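Etov ships grasp planner update for thin and crowded utensils

BREVHAM, 30/07/2024 – Software developer Etov has released a revision of its Premik grasp planning package that changes how candidate grasps are generated for long, thin objects lying close together. The update also replaces the package's trajectory alignment tool and adds a replay viewer for wrist-mounted cameras.

Premik takes recorded manipulation trajectories and converts them into training data for visuomotor policies. Earlier versions scored each candidate grasp against a single object mask. The method worked on cups and boxes but gave poor results on cutlery, where the mask of one handle often merged with the mask of its neighbor. According to the release notes, the planner would then place the grasp center in the gap between two objects or across both.

The new version drops the mask as the primary input. It estimates a center line for each elongated object, assigns a local width along that line, and rejects any closing direction that would bring a finger pad into contact with an adjacent object. Where no clear approach exists, the planner returns a ranked list of partial grasps and marks them as such in the log. 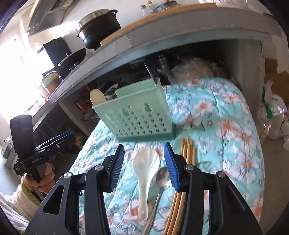

Open gripper fingers over a rice paddle, with a metal spoon and wooden chopsticks alongside and a utensil holder behind.

Etov tuned the change on a household utensil set made up of 2,563 demonstrations recorded with hand-held grippers. Of these, 2,000 were used for training and the remainder were kept for validation and regression tests. The task definition is short: pick up one utensil from a soft surface and place it in an upright holder. Patterned fabric was kept in the set on purpose. Printed flowers and stitched seams produce strong edges that the old segmentation stage tended to read as object boundaries.

"Thin objects on a printed quilt were our worst category by a wide margin," said Serpil Çınar, who leads perception work at Etov. "The center line estimate is less sensitive to the print. It still fails when two handles cross at a shallow angle, and we have left those cases in the test set."

Reflective utensils remain a known limitation. A spoon bowl can carry dark and bright reflections that shift as the wrist camera moves, and the estimator sometimes splits the bowl from the handle. The release adds a merge step that joins two segments when their center lines agree across five consecutive frames. The threshold can be set in the project configuration file.

Bundled objects are handled separately. When several center lines run nearly parallel at a spacing below the pad width, the planner groups them and asks the policy for a target index. With no index supplied, it defaults to the outermost member on the side with the most free space. Users who want the whole bundle lifted together must set the group flag by hand.

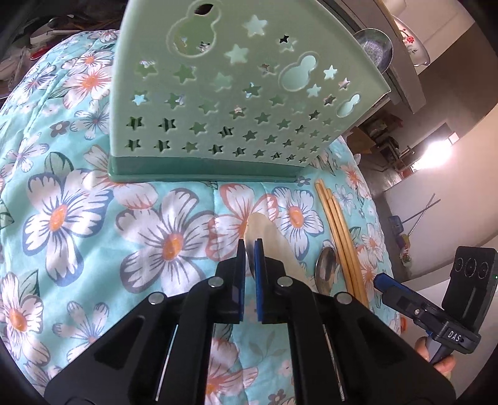

Gripper width is now treated as a continuous signal throughout the pipeline. Previous versions reduced it to an open or closed state at import, a shortcut that discarded the last part of the closing motion. For thin handles that portion carries most of the useful information, and Çınar said restoring it accounted for more of the improvement than the new planner did. Existing datasets have to be imported again from the raw logs before the signal becomes available.

The alignment tool, named Keskin, is a separate command-line program. It matches camera frames to gripper pose and width samples and reports drift over the length of each recording. Sessions with two devices can be aligned in one pass, provided both logs share a clock source. Segments in which pose tracking is lost are cut out and listed in a text report – they are no longer filled by interpolation.

The replay viewer draws the estimated center lines and the planned closing direction over the recorded video. Overexposed windows and the dark corners typical of wide-angle lenses are masked before the overlay is computed. Frames can be stepped individually, and rejected candidates can be shown with the rule that removed them.

On the configuration files, Etov advises users to start from the new defaults. The release notes list 46 changed parameters, most of them renamed. A migration script covers the renamed ones and prints a warning for any value it cannot map.

The update is available now to existing license holders. Keskin can be installed without the planner and reads the same log format. Support for suction tools is not included in this version. A maintenance release is planned for August, with fixes to the merge step and a lower memory requirement for the viewer.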